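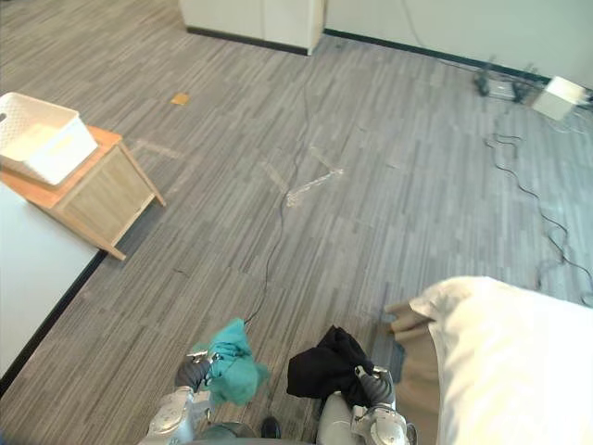
*Stage one: dark stuff, teal stuff, and a basket waiting on the side table.*

# How to Clear a Bedroom Floor Before Anyone Sees It

I have lived in furnished places for most of my adult life, and the current one, in Callatlow, came with a bed, a nightstand, a carpet with stripes in it and no chair. Sensible people will tell you this is a blessing, as there is no chair to pile clothes on. Sensible people have never met a floor.

What follows is the method I use. It takes less time than a sitcom and it doesn't involve buying a matching set of anything. It is part of the Malis pages, which is what I call my small and grumpy collection of housekeeping notes (the kitchen ones are worse).

## What you need

- One basket, open at the top. Plastic is fine. Mine has holes in the sides and cost less than lunch.
- A low table, or anything else that keeps the basket off the ground.
- A made bed. I'm sorry.
- A bag for trash.

You do not need the Fallance Folding Board, which I own, and which has spent three years under the bed folding nothing.

## Part one: the floor

Put the basket on the table before you pick up a single sock. I used to set it on the carpet, and within a week it had become part of the mess, with things leaning on it. At table height it's a destination.

Now pick up fabric, and only fabric. Take a piece in each hand and leave everything else exactly where it lies. You will be tempted by the other stuff. You'll see a scrap of packaging and think you may as well deal with it, and then you're in the kitchen reading the back of a recycling leaflet and the shirts are still on the floor.
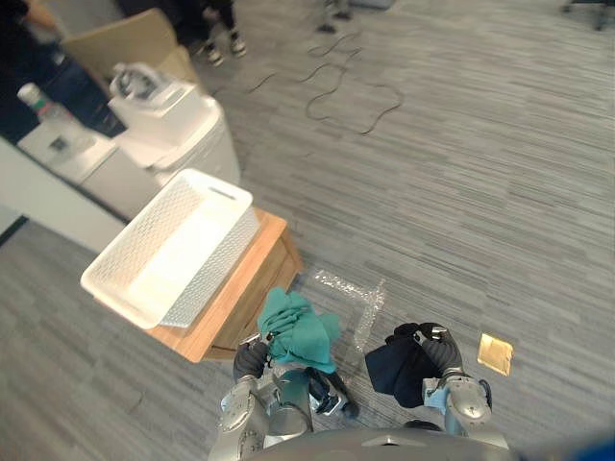

So packaging gets its own trip, after the cloth is up. Clear plastic is the sneaky kind. It hides well on a gray carpet and announces itself under a bare foot at night, with a noise like a small fire. Cards, paper and bits of cardboard go on the same trip. Anything you don't recognize goes on top of the nearest large flat thing until you do recognize it, or until you move out.

Don't sort by color yet, and don't sniff anything yet. One job at a time.

## Part two: the bed

The bed is your workbench, so it has to be made first. I resisted this for years on the grounds that I'd only be getting back in. But a shirt dropped on an unmade bed vanishes into it, and I once lost a perfectly good pillowcase inside a duvet cover from March until the next move.

1. Pull the duvet up and get the pillows to the headboard end. They needn't be straight. Mine have big checks on them, which makes any crookedness visible from space -- I've made my peace with it.
2. Clear the nightstand down to the things you reach for in the dark. For me that's a box of tissues. A water glass is allowed. Seven water glasses are not.
3. Drop the clothes on the bed in one heap, well away from the pillows.

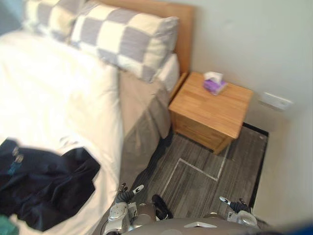 4. Pull out one piece at a time and decide: wear again, wash, or give away. Go by smell and by honesty, in that order.
5. Throw the "wash" pieces straight in the basket. The rest stay on the bed.

## Part three: folding a T-shirt badly but consistently

There are videos of people folding a shirt in two seconds. One of them runs to 457 comments, most of them from people who couldn't do it either. My way is slower and works on a soft mattress.

Find the collar first. On a balled-up shirt this is the whole battle. Hold it by the shoulders, give it one good shake, and lay it face down. If there's a logo, it should disappear; if you can still read it, turn the shirt over. Smooth from the middle outward with a flat hand. Bring each side in toward the center, sleeves folded back on themselves, then fold the bottom up to the collar.

Keep the whole shirt on the mattress while you do it. A hem that hangs over the side will take the rest along with it, usually just as you reach for the next one.
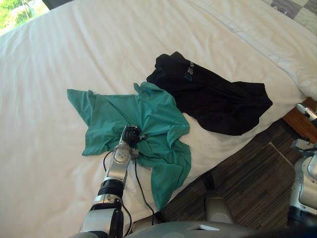

*Page last changed: June 28, 2021*

Do one shirt completely before you spread out the second. Two half-open shirts will overlap, the sleeves will get acquainted, and you'll end up folding both as a single garment with four arms.

## If it all comes back

It will. Some notes for that:

- **The basket is full and it isn't laundry day.** Then it is laundry day. The machines at the Sinaga laundromat take 70 minutes with the dryer, so bring a book.
- **The "wear again" pile keeps growing.** Put a limit on it. Mine is whatever fits on one hook.
- **Somebody is at the door right now.** Everything in the basket, basket in the closet, closet shut. Start again from part one when they leave.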